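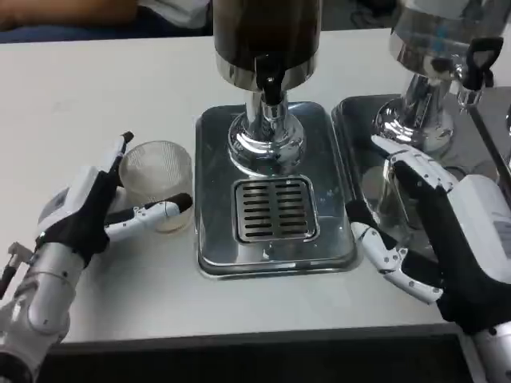

According to Gobnait Mac Suibhne, a rule that cannot be read aloud beside the machine it governs ought to be rewritten until it can. She made the remark at one of our first meetings, and it has shaped the way Padar drafts its guidance ever since.

About Padar

Padar prepares and maintains codes of practice for robots that work within reach of people. Our particular field is catering and hospitality: the serving of drinks, the handling of cups and glasses, the clearing of tables and the work done behind a counter. We do not build or sell robots, and we take no commission from those who do.

Our members include operators, kitchen managers, training colleges and a number of manufacturers. Each member has one vote, whatever its size. Membership is open to any organisation that runs or intends to run a robot in a place where food or drink is served.

What we publish

Our principal document is the Plonon Code, which now contains 38 rules in 6 parts. It covers the siting of equipment, the approach of hands and arms to tableware, cleaning, supervision, record keeping and the handling of faults. The Code is revised each May. Members receive the draft in advance and may propose changes in writing.

The parts most often consulted are those on drinks service. Among other matters, they require that:

Drinking vessels are picked up by the outside wall and never by the rim.
Any surface of a hand that may touch a vessel is cleaned before service and again whenever the type of drink is changed.
Dispensers stand on a level surface, with a tray beneath each one.
Spills on trays and grates are wiped up by a member of staff while the arms are at rest.
One person is named as supervisor for each station and remains within reach of the stop control.
Glass and plastic vessels are tested separately, as a grip that suits one may not suit the other.

A shorter guide, Corrigan, is intended for staff who work alongside the machines and have no technical training. It fits on two sides of a sheet and may be copied freely. Several members keep it on the wall beside the counter.

How the rules are made

Every rule begins as a report from a working site. The report is read by a panel of 18 assessors, who decide whether the matter is already covered. Where it is not, a draft is written and tried at our practice room, Drestano, where counters, tables and serving equipment can be arranged as they would be at a member's premises. A draft that staff find hard to follow is returned to the panel, even where its purpose is sound.

Since the Code was first issued we have received some 252 reports. The majority concern small matters – a cup set down too near an edge, a tap left partly open, a sleeve close to a moving wrist – and we encourage members to go on sending them. Reports are held in confidence and the name of the site is removed before the panel sees them.

Training and assessment

Supervisors may attend a one-day course at Drestano, held on a Saturday so that those in term-time or weekday posts can take part. The morning is given to the Code and the afternoon to practical work at the counter. Attendance does not in itself confer approval. Sites seeking approval are visited during ordinary service, and the assessor's findings are sent to the member in full.

Approval is granted for one station at a time. If the robot, the hands or the layout of the counter is changed, the member must inform us before service resumes.

Contact

Questions on the wording of a rule should be addressed to the Code desk, quoting the rule number. Requests for printed copies of Corrigan and applications for membership are handled by the general office. Reports from sites may be sent at any time, by members and non-members alike.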